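4.2　段取り作業の移動と担当者の一日

前節で述べたとおり、Fesentの作業室に自動化の計画が持ち込まれたとき、対象とされたのは小物部品の仕分けと箱詰めであった。経営側の文書ではこの工程が「置き換え可能な手作業」と呼ばれている。しかし、導入後の職場を継続して見ていくと、手作業の総量が一様に減ったわけではなく、仕事の中身と置き場所が変わっていた。本節では、調査期間中の観察記録と聞き取りをもとに、その変化を担当者の側から記述する。

調査対象となった事業所には、開始時点で67名が在籍していた。このうち仕分けと箱詰めに就いていた者の一部が、3月の配置替えによって「収録係」に移っている。収録係の仕事は、手持ちの把持具を使って実際の作業を行い、その動きを記録することである。記録はKarholmと呼ばれる社内の管理システムに登録され、検品を経てロボットの学習に使われる。配置替えの通知には「これまでの経験を活かす業務」とだけ書かれており、聞き取りに応じた担当者の多くは、最初の週に何を求められているのか分からなかったと述べた。

最初に問題になったのは速さである。仕分け工程では、一定時間内に処理した箱数が班ごとに掲示されていた。収録係に移った人々は、当初この感覚のまま作業を行い、検品で多くの記録を差し戻された。把持具の指が部品に触れる前後の動きが速すぎ、後工程で使えないと判定されたためである。元箱詰め担当の一人は次のように語っている。

「手が勝手に次の箱に行ってしまうんです。止まれと言われても、止まるというのが何なのか、体のほうが知らない。前の職場なら怒られるような遅さでやって、それで合格になる。しばらくは気持ちが悪かったです」

これに対し、検査工程から移った担当者には、差し戻しの少ない者が目立った。部品を持ち上げ、向きを変え、目で確かめてから置くという検査の癖が、そのまま収録に適していたからである。旧職場での評価と新しい職場での評価がここで入れ替わった。箱詰めで班の中心にいた人が教わる側に回り、それまで作業の遅さを指摘されていた人が手本になる、という場面は記録に繰り返し現れる。

調査期間の最初の4か月に登録された記録は2,895件で、このうち検品を一度で通過したものは1,000件であった。ただし、この二つの数だけから担当者の習熟を論じることはできない。検品の基準が途中で改められたうえ、同じ動作を複数の担当者が分担して収録した日もあり、個人別の集計がそろっていないためである。本稿では件数を職場の規模を示す値としてのみ扱う。

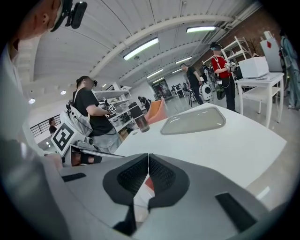 図3　作業室における収録作業

担当者の一日は、収録そのものより、その前後の段取りに多くを割かれている。装着具を身に着け、ベルトの長さを直し、カメラの向きを合わせ、机の上のものを指示書どおりに並べる。うまくいかなければ並べるところからやり直す。図3の左寄りに立つ黒いTシャツの人は、頭に小型カメラを着け、白黒のマーカーが付いた手持ちの機器を持って、胸の高さにあるものへ視線を落としている。右寄りの奥では、車輪の付いた白いロボットのそばで別の一人が作業をし、その隣に赤いTシャツの人が、胸に白いストラップを掛け、ケーブルの多い装置を体の前に抱えて立っている。機器を身に着けた人とロボットとが同じ部屋に置かれるこのような配置は、仕分け工程が別棟にあったころの職場とは大きく異なる。

段取りに要する時間は、作業計画の上ではほとんど数えられていない。計画表にあるのは収録の目標件数と検品の締め切りで、装着と調整は「準備」として一行にまとめられている。調査の初期には、この一行を誰の時間とみなすかをめぐって班長と担当者の間に意見の違いがあった。班長は、準備を始業前に済ませておくことを望んだ。担当者は、装着具の具合は着けて動いてみなければ分からず、始業前だけで終わるものではないと主張した。結局、始業後の最初の区切りまでを準備に充てることで折り合いがついたが、この取り決めは文書になっておらず、班によって運用が異なる。

身体への負担についても変化があった。箱詰めでは腰と手首の痛みを訴える者が多かったのに対し、収録係では首と肩に関する訴えが中心となった。頭部にカメラを着けていると、手元を見る角度を自由に変えにくい。ある担当者は、作業が終わってからも顔を机に向けたまま話していることに同僚から指摘されて気づいたという。装着具の重さより、姿勢が決められることのほうがつらい、という発言は複数の聞き取りに共通していた。休憩の間隔は旧工程の規定が引き継がれており、見直しは行われていない。

もう一つの変化は、会話に関するものである。仕分け工程では、作業中の雑談は黙認されていた。収録作業では、音声が記録に含まれるかどうかを担当者が正確に知らされておらず、装着具を着けている間は口数が少なくなる傾向が見られた。技術側の説明によれば音声は保存時に取り除かれる。しかし、この説明は配置替えの時点では行われておらず、調査者が質問したことをきっかけに掲示された。掲示の後、装着中の会話はいくらか増えたが、班長や会社についての話題は引き続き避けられていた。映り込みについても同様で、隣で作業している人のカメラに自分が入ることを気にして、立つ位置を変える担当者がいた。

聞き取りの中で最も意見が分かれたのは、自分たちの仕事が何につながるのかという点である。収録した動作をロボットが行うようになれば、元の仕分け工程に戻る道はなくなる。この点を率直に不安として語る者がいる一方で、次のように述べる者もいた。

「あの仕事に戻りたいかと聞かれたら、戻りたくはないです。冬は寒かったし、手は切れるし。ただ、これが終わったら次は何をするのかは聞いていません。聞いても、決まっていないと言われるので」

Bouvierが別に行った管理職への聞き取りでは、収録係を常設の部署とするかどうかは未定であるとの回答が得られた。学習に必要な記録が集まった後も、部品の種類が変わるたびに新たな収録が必要になる、というのが技術部門の見通しである。これに対して人事部門は、収録係を期限付きの配置として扱っており、職務等級の表にも載せていない。そのため、収録係として身に付けた技能は昇給の査定項目に対応するものがなく、査定は旧工程の項目を読み替えて行われた。検品の通過率を「正確性」に、収録件数を「作業量」に当てるという読み替えである。急ぐほど差し戻しが増える仕事に二つの項目を並べて当てはめた結果、担当者はどちらを優先すべきかを班長に個別に尋ねることになった。

比較のため、同じ時期に収録作業を始めたRurkcombeの事業所についても短期の観察を行った。こちらでは収録係を外部から採用しており、旧工程からの移動はない。作業の手順書はFesentのものとほぼ同じであったが、速さをめぐる戸惑いは観察されず、準備時間についての争いも起きていなかった。一方で、部品の扱いを知る者がいないため、実際の現場では行わない持ち方が収録され、後から技術部門が指摘した例がある。旧工程の経験は、収録の速度の面では妨げになり、動作の内容の面では支えになっていたと考えられる。短期の観察に基づく比較であるため、この点についてはさらに確認が必要である。

Fesentでも、経験者の知識が正式に扱われていたとは言いにくい。たとえば、傷の付きやすい部品を持つときに指を当ててはいけない位置は、手順書に書かれていなかった。担当者は把持具を使うときにもその位置を避けていたが、なぜ避けるのかを記録に添える欄がKarholmにはない。Ekinciが検品担当者と同席して確認したところ、こうした持ち方が「不自然な動作」として差し戻された例が見つかった。担当者の側はその理由を知らされず、次からは指示どおりの位置を持つようになっていた。この件は後に班長会議で取り上げられ、差し戻しの際に短い理由を書き添えることになったものの、担当者が反論を書き込む手段は調査終了時まで設けられなかった。

次節では、検品担当者の判断基準と、その基準が収録係との間でどのように調整されたかを、Imrie式の作業分類表に沿って検討する。

本稿に関する連絡先：責任著者 Zübeyde Ekinci　｜　© Zübeyde Ekinci, Solène Bouvier　｜　ページの先頭へ戻る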